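12th July

Block-in-basket again all morning, driven from the remote handset. Sang-wook wants the red block done before we move to anything with a handle. The lowering part is where my demonstrations are worst. I slow down too much over the rim, and the policy copies the slowness along with everything else.
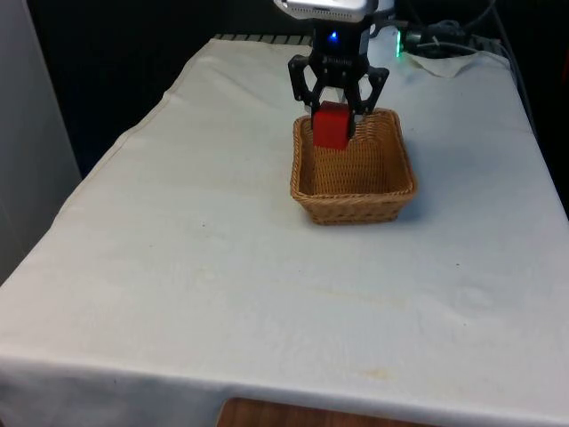 Maxence Delaunay
Teleoperation, Chae project

Changed one habit today: no pause above the basket. Straight down, open, straight up. So-yul played back the joint traces and found the wrist still creeping at the end of each approach – my thumb, I think. Turned the stick gain down and it got better.

The total stands at 2,812 demonstrations, of which Anežka will accept 2,000 at most. She throws out any run where the operator corrects more than once before closing the fingers. Fair, though it hurts to read the list.
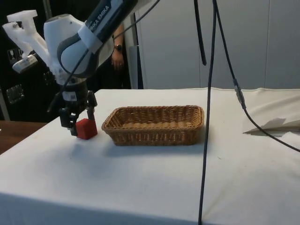

p. 20

After lunch, the pick. With the block on the cloth to the left of the basket, one finger tends to arrive lower than I expect, as I judge height badly from the operator's seat. Tried squaring the wrist first and then coming down. Slower by a second, fewer corrections.

Seven runs lost to a dropped link with the logger. Restarted it, wrote the port number on the inside cover. Ask Sang-wook about the spare handset.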